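8/9/23

Guangming Dai wrote most of the house rules for connector work with hand-held grippers at Soldale, and he keeps them short. The current version fits on one page. The first one, from June, ran to nine.

"People stopped reading at page two," he says. "So I cut whatever I couldn't check by standing next to the table."

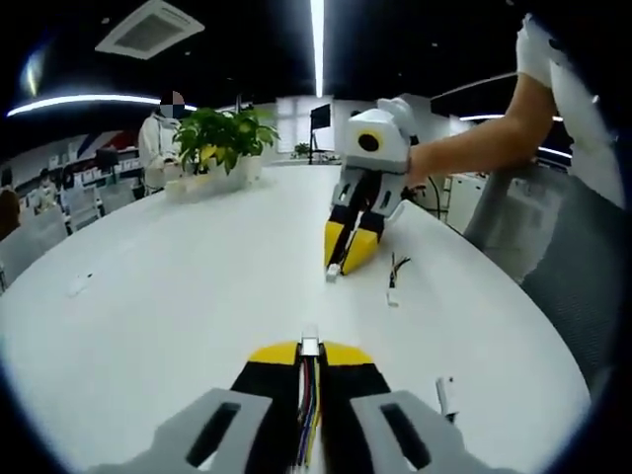

The rules that survived are mostly about handling. Approach a connector by its housing and never by the wires. Close the fingers slowly. If a part slips, open fully and start over, and mark the attempt as failed. Dai is strict on that last point. He says a failed attempt with a clear label is worth keeping, and one that has been trimmed to look clean is not.

Two-handed tasks got their own section. One gripper holds and the other moves, and the operators agree on which is which before they begin. A session is capped at 60 minutes. "After that the wrists go, and you can see it in the recordings," Dai says.
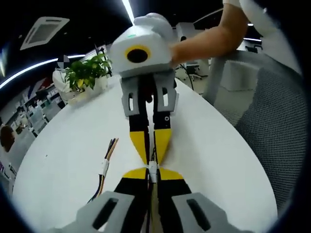

Rai would like the cap to be lower and says so at every review, arguing that small connectors tire people faster than the larger parts the limit was written for. Dai agrees that this is probably right. He wants to compare error notes from the Morkside site before changing the number. The log there has 904 entries, and he has read more than half. 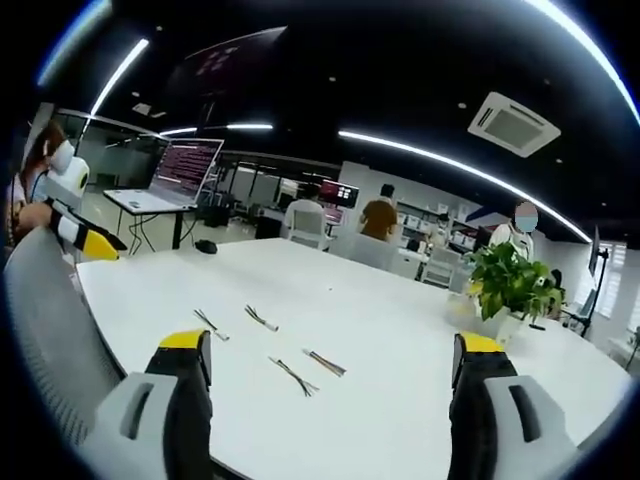 Layout is the other subject he keeps returning to. The Prutadus checklist, which Soldale borrowed from, asks for every part to sit in a marked spot. Dai dropped that rule. Short wire bundles can lie at different angles on the table, some with the connector end toward the operator and some not, and he is fine with a potted plant standing near them. "A robot that only works on a bare table isn't much use to us," he says. What he does require is a written note of the starting layout, made before anyone picks up a gripper.

The next revision will cover damaged connectors. For now they go in a separate tray with a tag.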